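**Ticket 883: follow-up records missing from cohort export**
Status: open, waiting on vendor
Opened by: Shabnam Dogar
Assigned to: Živko Matić
System: Stinda (study database), export module

**Reported problem**
The February export for the shingles vaccine and memory study has 975 participants. Enrolment is 1000 and we've had no withdrawals recorded since baseline. The missing 25 all show as active when I look them up one at a time in Stinda. Lejla needs the full file for the dementia-free survival analysis and has stopped work on it.

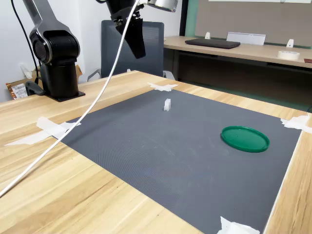 **Živko, 9:40 am**
Re-ran the export with the default filter and got 975 again. Cleared the filter completely and got 1000, so the records are there and something in the default filter is dropping them. The grip and dexterity visit form is not the cause. I tested it with a dummy visit and it saved and exported normally. Next I'll compare the vaccination date fields.

**Živko, 11:15 am**
All 25 have a second-dose date entered as month and year only. The default filter expects a full date and treats anything else as blank. A blank second dose then fails the "schedule complete" rule and the participant is dropped with no warning in the log.

Steps to reproduce:

1. Open any participant with both doses recorded.
2. Change the second-dose date to month and year.
3. Run the export with filter `schedule_complete = yes`.
4. The participant is absent from the output file.

**Radka Kelmendi, 1:05 pm**
Those participants came across from the Saragih clinic, where the paper cards only had the month. Please don't fill in the 15th as a placeholder. The protocol allows partial dates and the analysis plan already has a rule for them.
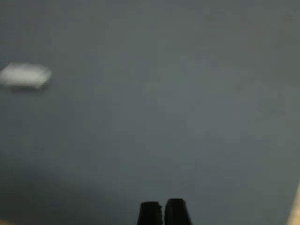

*Small white object on the grey-blue surface, close up.*

**Živko, 2:30 pm**
Understood, no dates changed. Workaround for Lejla: export with the filter cleared, then apply the schedule rule in the analysis script using `dose2_month`. Tested on my copy and all 1000 rows come through. Logged the filter fault with Ukton.

**Lejla Vlachou, 3:10 pm**
Workaround runs at my end. Can someone check whether the January export had the same fault? I used it for the interim tables.

**Živko, 3:25 pm**
Will check. Leaving this open until Ukton replies.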